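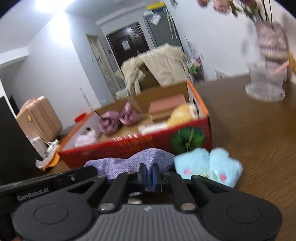

MAISON | RANGEMENT

La boîte était trop belle pour être jetée

Elle ne ferme plus, elle ne rentre nulle part et personne ne se rappelle ce qu'elle contenait. Enquête sur le carton décoratif, meuble clandestin de nos intérieurs.

Il y a chez moi un placard qui contient des boîtes. Pas des boîtes avec des choses dedans, des boîtes avec des boîtes dedans, la plus petite étant réservée aux élastiques que je n'ai pas encore eu l'idée de mettre dans une boîte. J'ai longtemps pris cela pour un trait de caractère. C'est en parlant de cet article autour de moi que j'ai découvert l'étendue du phénomène : les gens baissent la voix, puis vous emmènent voir leur placard.

Le carton brun, celui des livraisons, n'intéresse personne. On l'éventre, on l'aplatit, on le descend en maugréant. Mais qu'un imprimeur ait eu la bonté de lui passer une couche de rouge profond, des rebords orange, une feuille de lotus verte avec ses nervures et quelques caractères dorés, et voilà l'objet sauvé. Il monte sur la table du salon. On lui cherche un emploi, comme on en chercherait un à un neveu charmant. La rangée de marques blanches fait un peu tache, on tournera ce côté-là contre le mur.

L'emploi se trouve toujours. Une peluche bleu pâle aux joues roses, une pièce de tissu lavande qui traînait sur le bois sombre : deux candidats qui n'ont rien en commun, sinon d'être mous et de n'avoir jamais eu d'adresse fixe. Le mou est le grand impensé du rangement. Les livres ont des étagères, les fourchettes ont un tiroir, les factures ont un classeur dans lequel elles ne sont pas. Le tissu et la peluche, eux, vivent sur les surfaces, changent de pièce au gré des visites et finissent sur la chaise.

Gerrit Hendricks a fait de cette errance un métier. Il tient l'atelier Hivero, où l'on vient, en petit groupe et de son plein gré, apprendre à plier. La séance dure deux heures. J'y suis allé un matin de juin avec un sac de linge et l'assurance de quelqu'un qui plie des choses depuis l'enfance. L'assurance a tenu jusqu'à la première serviette.

« Vous ne pliez pas, vous cachez les bords », m'a-t-il dit en regardant mon travail avec une douceur de dentiste.

Sa méthode commence par la boîte, ce qui m'a d'abord paru être mettre la charrue avant les bœufs, puis la charrue dans un carton. On mesure la hauteur de la paroi. On plie le tissu jusqu'à ce qu'il arrive deux centimètres plus bas, jamais au ras. On le pose sur la tranche, debout, et non à plat sous cinq autres qui l'empêcheront de ressortir avant l'hiver. Pour une paroi basse, celle d'un coffret ou d'un simple couvercle, il préfère rouler. Il pince l'étoffe par le milieu, la soulève, laisse retomber les deux côtés, et seulement ensuite décide du sens. Le tissu, selon lui, indique où il veut casser. J'ai longuement consulté une taie d'oreiller, qui n'a pas souhaité s'exprimer.

Reste la peluche. Hendricks reconnaît qu'elle ne se plie pas et refuse qu'on la comprime, pour des raisons qu'il présente comme techniques. Elle va en dernier, sur le dessus, le visage vers le haut. « Un visage contre le carton, les enfants le voient tout de suite. » Les adultes aussi, à en juger par le soin que mettait ma voisine de table, une cadre de la logistique, à retourner un lapin.

Le commerce a évidemment flairé l'affaire. Løken vend désormais des boîtes vides imprimées comme si elles avaient contenu quelque chose. Le modèle Piltent, plat et sans couvercle, coûte 18 euros ; la version haute, 32. C'est du carton. Il est vrai qu'il est très droit. J'ai posé la question à la vendeuse : qu'est-ce qui distingue ce produit de la boîte de biscuits que l'on garde pour rien ? Elle a réfléchi honnêtement et m'a répondu que les biscuits n'étaient pas fournis.

J'ai acheté le modèle à 18 euros. Il m'a été remis dans une boîte.

L'autre école, celle d'Urano, vend des casiers gris empilables dont le catalogue vante la discrétion. Ils sont irréprochables et je les ai essayés pendant un mois. Tout y entrait, tout y disparaissait. Au bout de deux semaines, j'ouvrais les cinq casiers à la suite pour retrouver une écharpe, avec le sentiment de cambrioler un bureau de poste. La boîte rouge, elle, on sait toujours où elle est. On la voit depuis le couloir. Elle déborde un peu, elle jure avec les rideaux, et l'on peut dire à quelqu'un, sans se lever, « regarde dans celle avec la feuille ». Hendricks n'étiquette rien, d'ailleurs. Il estime qu'un dessin suffit et qu'une étiquette vous engage à vie : écrivez « écharpes » et vous n'oserez plus jamais y glisser un gant.

Il met tout de même en garde contre la deuxième boîte. La première répond à un besoin, la suivante à la première. On la garde parce qu'elle irait bien à côté, puis il faut les remplir également, et l'on se surprend à garder une troisième serviette pour une question de symétrie. Je lui ai demandé combien il en avait chez lui. Il a entrepris de lisser un torchon.

Quelques consignes, recopiées de mon carnet et légèrement tachées de thé. Un carton à bords bas se prend par-dessous, à deux mains, surtout plein. L'intérieur brut accroche les mailles fines : un papier de soie au fond suffit. Pas de carton dans la salle de bains, quoi qu'en disent les magazines, le nôtre compris, qui l'avait recommandé au printemps.

Mon placard, pour sa part, a été trié. J'en ai sorti tout ce qui était déchiré, terne ou orphelin de son couvercle, et j'ai mis l'ensemble près de la porte, pour le descendre. C'est rangé dans une grande boîte à motif de cerises. Je la trouve assez jolie.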